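Resetting and Checking the Two-Arm Peg Board Cell

Last updated 30 April 2019

The Witham cell has two arms, one white board and a set of blue parts with a talent for rolling under things. Do this check at the start of a shift, and again after anyone says they "barely touched" the board.

What you need: a lint-free cloth, a hex key, the parts tray and some patience.

1. Stop the program and park both arms. Wait for the drives to drop out before you reach in.

2. Wipe the board. Finger grease on the raised plates upsets the Milora vision software more than you'd think.

3. Press down on each plate. If one rocks, snug its screws - snug, please, we have stripped enough of them.

4. Follow each cable from the arm to the table edge. It should hang in an easy loop, clear of the board and the wrist.

5. Put the parts back in their start positions. "Near enough" is a start position only in the opinion of the night shift.

6. Open and close each hand 9 times with nothing in it. Listen for clicking at the knuckles.

7. Load program 31 and run it at low speed, with one hand near the stop button. 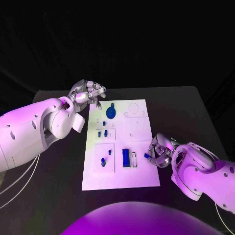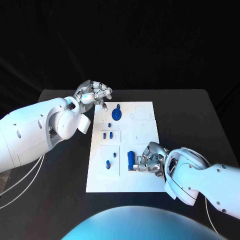
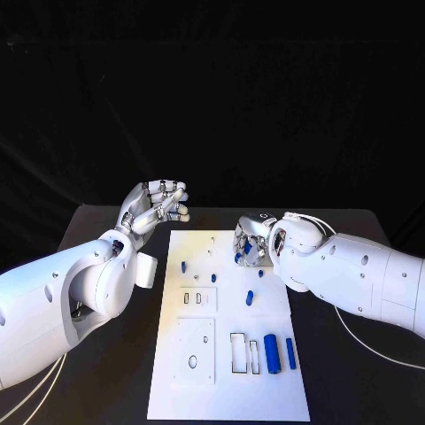

Both arms over the board, blue pegs and cylinders laid out on it.
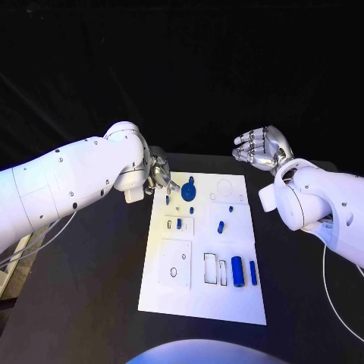

How often do the finger joints need grease?

Every 600 hours of running, or sooner if step 6 gets noisy. Use two small dabs per joint and wipe off whatever squeezes out.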